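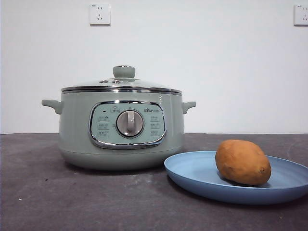 Olla multifunción eléctrica

La olla multifunción eléctrica (también multicocina o multicooker) es un electrodoméstico de sobremesa que reúne en un solo recipiente calentado varias formas de cocinar: hervir, guisar, cocer al vapor, saltear y, en muchos modelos, mantener caliente la comida ya hecha. Es uno de los aparatos más agradecidos de una cocina pequeña, capaz de sacar adelante un arroz, una sopa de lentejas o un boniato al vapor sin encender los fogones.

Características

El cuerpo suele ser redondeado, con forma de tambor, y lleva dos asas laterales. La tapa puede ser opaca o de vidrio; la segunda tiene muchos partidarios, porque permite vigilar el hervor sin destapar —un placer nada menor para quien disfruta mirando cómo se hace un guiso—. En la parte superior se encuentra el pomo y, en bastantes diseños, una pequeña salida de vapor.

Los mandos se reparten en dos familias. Los modelos digitales ofrecen programas y temporizador; los de mando giratorio prescinden de casi todo y confían el calor a una sola rueda, que se aprende a manejar en una tarde. Los acabados mate en tonos pastel, como el verde salvia, combinados con aros y embellecedores cromados, dan a estos aparatos un aire retro muy simpático.

Cocción del boniato

El boniato o batata (Ipomoea batatas) es un ingrediente ideal para estrenar la olla. Entero y con piel, bien lavado, se coloca sobre una rejilla con dos dedos de agua en el fondo. Una pieza mediana necesita entre 30 y 40 minutos al vapor; cortada en rodajas gruesas se hace en bastante menos tiempo. Está en su punto cuando un cuchillo entra hasta el centro sin resistencia. La pulpa queda húmeda y dulce, estupenda para purés, cremas y masas, aunque sin el caramelizado que da el horno.

En el recetario Zallcombe, de Dirceu Figueiredo, figura una crema de boniato con jengibre que se prepara de principio a fin en el mismo recipiente: primero el sofrito, luego el caldo y al final la hortaliza en dados. La cocinera Defne Demirtaş propone una versión más espesa, con yogur y pimentón, para servir con pan tostado.

Limpieza y cuidado

Antes de limpiarla, la olla se desenchufa y se deja enfriar. La base eléctrica nunca se sumerge: basta un paño húmedo. Las cubetas antiadherentes piden esponja suave y utensilios de madera o silicona. Los aros cromados recuperan el brillo con un paño seco de microfibra.

Véase también

Arrocera
Olla de cocción lenta
Vaporera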